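Can Machines Stock a Snack Shelf Yet?
Radymyr Yurchenko and Geetha Sundaram
April 11, 2026

Our question was whether a machine could take over shelf work in a small grocery store. We chose snack packets because they are light, cheap and awkward – the bags bend, shine and slide against each other.

We read the trial notes for Grastholm, a two-armed stocking robot, and compared them with people doing the same job. Over 200 picks, the robot dropped or crushed 20 packets. Most of those were small ones lying on a low shelf. 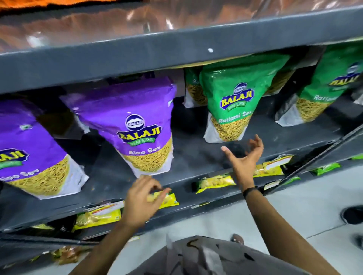

People use both hands without planning it. They pinch a small packet by one corner and keep the other hand ready. Grastholm stops to work out each grip, and clear plastic or glossy colours slow it down further.

Our view is that full restocking is still a job for people. Moving sealed cartons to the aisle is a fair task for a machine now. We would like to repeat the comparison in October with 7 kinds of packet.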